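Home | News | Features | People at Work | Suppliers | Contact

People at Work / Assembly and Hand Tools

The clamp bench at Hillar

By Liv Sandberg
October 30, 2025

Tormod Viklund has put screws into plastic clamps for most of his working life, and he is particular about how the bench is laid out. He works at Hillar, a small assembly firm in Prirnberg that fits together parts for makers of greenhouse frames, shelving and watering systems. The clamps come in as bare mouldings and go out with their screws started, ready for whoever puts up the frame.

"People think it must be done by a press or something," he says. "Some of it is, at the bigger places. Our orders are too small for that. We might get 3000 of one kind and then never see that shape again."

The current job is for Varela, which sells hose and pipe supports to growers. The clamp is a small black bracket with a curve in it, and each takes a hex-headed screw with a flange. Viklund says the screw has to go in far enough that it won't drop out in the bag, and no further.

"If you run it right down, the customer has to back it out again before he can use the clamp. If you leave it too high, it works loose in the van. You set the driver and then you do a few and look at them. After that your hand knows."

He learned the work at Sarkex, a firm further along the same road that closed its assembly shop in May. Two of the benches came to Hillar when it shut, along with a good many of the bins. At Sarkex the parts were kept in trays on a rack at shoulder height, and he never liked it.

"You were reaching up all day. I had a bad shoulder by the end of the first winter. When I came here I tipped everything out on the mat and left it there. It looks a mess, but everything is low down and I can see it."

Tipping out is now how most people at Hillar do it. The clamps go to the back, the screws go to the right for a right-handed worker, and the space in front is for the hands. Viklund puts out 200 clamps at a time. He has tried more, but the heap slides forward and he ends up pushing it back with his wrist.

The mat matters more than visitors expect. It is rubber, and a screw dropped on it tends to stay near where it fell. On bare board they roll, and somebody spends the last part of the shift on the floor with a magnet. Viklund doesn't bother to pick up strays as he goes. He uses them when they are close to his fingers and sweeps up the rest at the end.

"Some of them stand up on their heads, and those are the good ones," he says. "You can take one by the thread and it's already the right way round."

He is less keen on cables. The electric driver is light and he would not go back to a hand one, but the lead gets among the parts – he has pulled screws off the bench with it more than once. There has been talk of hanging the drivers from a rail. He is against it, as the spring pulls on the wrist, and he would sooner have the cable lying about.

I asked whether he minds doing the same thing all day. He thought about it for a while.

"It's not the same all day. The first half hour is slow because your fingers are stiff. Then it's quick. After lunch it's slow again. And the mouldings change. You get a batch where the hole is a bit tight, and you can feel it in the driver before you see anything."

When that happens he puts the tight ones to one side and carries on. At the end of the run they go back to the moulder with a note. He writes the note himself, and says he has become better at it: the early ones were rude.

New starters sit beside him for two days before they have a bench of their own. He gives them the clamp first, without the driver, and has them turn it over until they can find the hole without looking. Then they hold it while he drives. He says most get the hang of it by the second morning, though left-handers need the whole bench swapped round and should say so early.

He expects the Varela order to last until the end of next week. After that there is a shelf bracket coming, which he has seen only as a drawing.

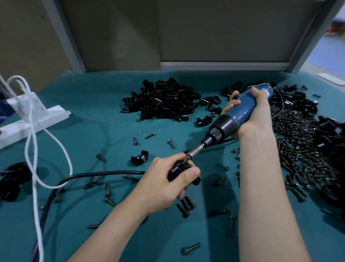
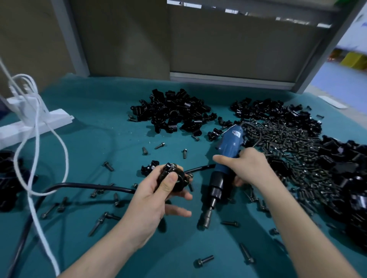 Clamps, screws and electric driver on the bench mat.

More in People at Work | Previous | Next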